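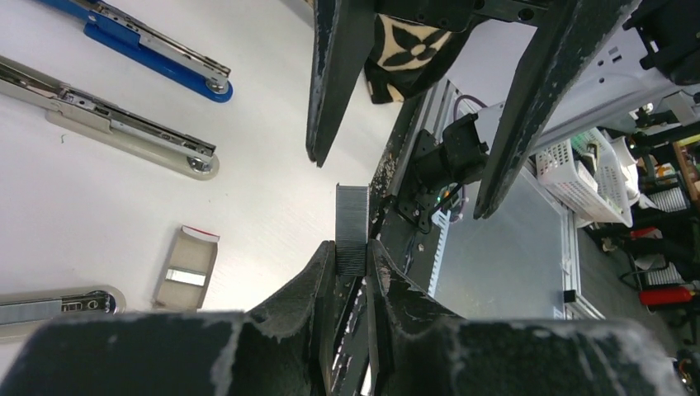
Issue #2778

Status: open
Opened by: Tài Phí
Component: Skernell grasp planner / wrist cam perception
Date: 31 July 2024

Stapler refill task, two arms. Planner stalls after the staple strip is gripped. Wrist view attached, strip pinched upright between the fingers, second hand still up top, staplers open on the table. Grip is fine as far as I can tell. It just sits there, no next step sent.

Log says:
WARN target_pose stale, age 600 ms
WARN retry 2 of 2
ERROR no valid insert pose, holding

Tried so far:
- restarted perception node. same
- redid hand-eye calibration on the wrist cam, no change
- rolled back to the April build of Skernell. Works?? but slow
- killed the Quintana viewer in case it was eating bandwith, nope

My guess is the segmenter merges the strip with the fingers. Gray on scuffed black, the mask bleeds over the edges and the pose filter throws it out. Havent proved it.

Comment, Nhung Lucc (sorry, Lục, keyboard)
Can you dump the masks? Also check which stapler it picks as target. Blue one and the beige one are both open and I've seen the ID flip between them when the other hand comes into view. If the ID flips the pose timer resets, and you'd get that same stale warning.

Comment, Tài Phí
Masks dumped, in the Ultel share under vondby/2778. ID does flip, twice in one run. So maybe not the segmenter at all. Locking the target ID at grasp time, will rerun after lunch.

Comment, Nhung Lục
ok. leave the timeout where it is pls, don't bump it to hide this. Assigning to me for the tracker side.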